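1/29/18

Wagner Araújo has sawdust in the cuff of his sweater, and he has had it there, he tells me, more or less continuously since he left Flemex. We are sitting in the front half of the Simard workshop, which used to be a tire store and still has the big roll-up door, and he has made us both coffee on a hot plate that I would not personally have trusted. It is good coffee, though! I had two cups and he talked through both of them.

I had come to ask him about toys, and more particularly about shape blocks, the plain little stars and triangles that small children push around a floor for a year or two and then forget. Araújo has been making them for most of his working life. He started in the paint room at Flemex in 2000, dipping and hanging, and he still talks about color first and wood second.

"People think you pick red, you pick blue, and you go home," he says. "But there are so many reds. There's a red that looks wonderful in the can and then you put it on a small piece and it goes brown on you, or it goes pink. My first boss made me paint 815 test pieces before she let me near an order. I was so mad at her. I have some of them still, in a cookie tin, my wife wants to know why."

He did find the tin for me, after a good deal of opening and shutting of cabinets, and we spread a few handfuls out on the bench. To my eye a lot of them were the same red. He was patient about it.

Simard is a small place. There are four people on a busy day, and the work goes out mostly through Fedeton, a distributor that sells to preschools and to the kind of toy store that still has a bell on the door. The November orders are what carry them through the winter. Last year they packed 354 sets in the two weeks before Thanksgiving, and Araújo's daughter came home from college and taped boxes until her hands were sore.

I asked him whether he ever gets tired of the same few shapes, and he laughed for quite a while.

"The star, yes. I'm tired of the star. All those points, and every one of them has to be sanded so it won't hurt a kid, but if you sand too much you've got a flower. My father cut furniture, big things, tables, and he used to pick up one of my stars and say, all this work for that?" He shakes his head. "But he kept one on the windowsill in his kitchen."
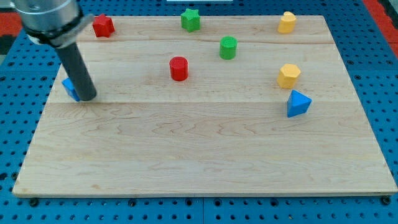

Boards are the other thing he can go on about, and I was happy to let him. He likes a pale wood under bright paint, and he likes a piece that has something happening in it, which is a taste he says he picked up late, when a lumber yard in Ciltow began setting aside the odd sheets for him. With red, green, yellow and blue on top you might expect the wood to disappear, but the swirls in the lower half of the board, almost like flames, were what I kept looking at, and the red star seemed brighter for having that maple color beneath it. "A child will follow a line like that with a finger," Araújo says. "You watch them. They put the block down and they go along the grain, all the way to the end, and then they come back for the block."

He would like to do a set in softer colors one day, a gray green and a kind of mustard he has been mixing on weekends, though Fedeton isn't keen and he understands why. He showed me the mustard on a scrap of wood. I thought it was lovely, and I said so, and he wrapped up the scrap in a paper towel and made me take it home.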